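¿Por qué estornudamos?

¡Achís! ¿Te ha pasado alguna vez en mitad de una frase? Un estornudo es un soplido fortísimo que tu cuerpo prepara sin pedirte permiso, y es una de las cosas más geniales que sabe hacer.

Todo empieza dentro de la nariz. Ahí tienes pelitos y una capa de moco (sí, moco, ¡y menos mal!) que atrapan el polvo, el polen y otros bichitos que flotan en el aire. Cuando algo te hace cosquillas, unos nervios finísimos mandan un aviso al cerebro: «¡Atención, intruso!».

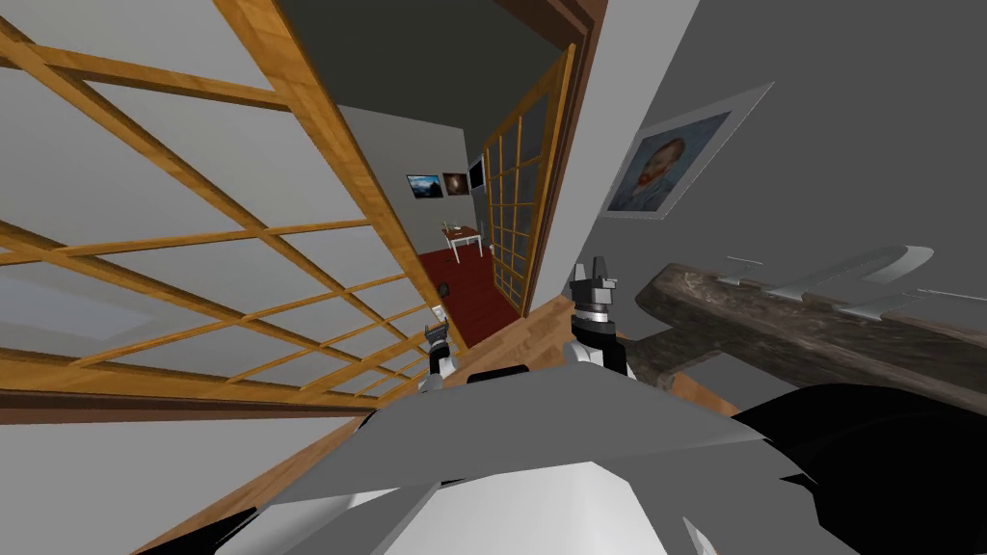
El cerebro responde enseguida. Primero coges mucho aire. Luego se aprietan los músculos del pecho y de la barriga, se te cierran los ojos y... ¡fuera! El aire sale disparado por la nariz y la boca, y se lleva por delante un montón de gotitas.

En esas gotitas pueden viajar virus, como los del resfriado. Por eso hay que taparse con el codo o con un pañuelo. Si usas pañuelo, tíralo a la papelera y lávate las manos con jabón durante 30 segundos, también entre los dedos y por debajo de las uñas.

¿Y si estornudas 2 o 3 veces seguidas? Es muy normal: a veces el primer soplido no basta para limpiar la nariz. En abril, además, hay mucho polen, y a las personas con alergia les toca estornudar más. 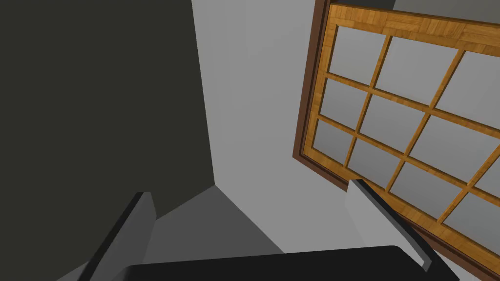
Una lectora de Prallstead nos escribió para preguntar si se puede estornudar durmiendo. ¡Qué buena pregunta! Es muy difícil, porque mientras duermes esos nervios de la nariz descansan también. Si el cosquilleo es fuerte, lo más fácil es que te despiertes y estornudes entonces.

Una cosa más: no te aprietes la nariz para aguantarte, que puedes hacerte daño en los oídos. ¡Codo arriba y a estornudar!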